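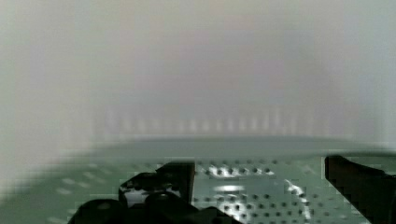
## 3. Work surface

The station is built around a mint-green perforated metal plate with a regular grid of small round holes. Fixtures can go anywhere on the grid, so the layout could be changed between trials without drilling. Joyce Mbwambo and Ksawery Walczak drew the first layout in April; Hamisi Wanyama revised it after the fit check.

### 3.1 Fixtures

Parts trays are held by Fleketti clips, two per tray. The clips were rated for a thicker plate and had some play, which we took up with 2 mm rubber washers. Trays pushed from the side then stayed in place. Trays lifted at one corner still came loose — see 3.3.

### 3.2 Glare

The plate reflects overhead light. Under the room lights, holes near a bright patch were hard to pick out by eye, and Manaia Treloar misplaced a clip by one row on several runs. Options tried:

- matte tape between rows (peeled at the edges)
- lamp moved to a low angle, 60 cm from the plate (kept)
- room lights off (rejected, labels unreadable)

### 3.3 Open items

1. Corner lift. Mwangi Shirima is testing a screw-down version of the clip.
2. Row labels. Paper labels curl. Engraved strips are priced but not ordered.
3. Cleaning. Dust collects in the holes — a brush works, a cloth does not.

Layout trials ran to 32 in total. Placement times are listed by trial in Appendix B.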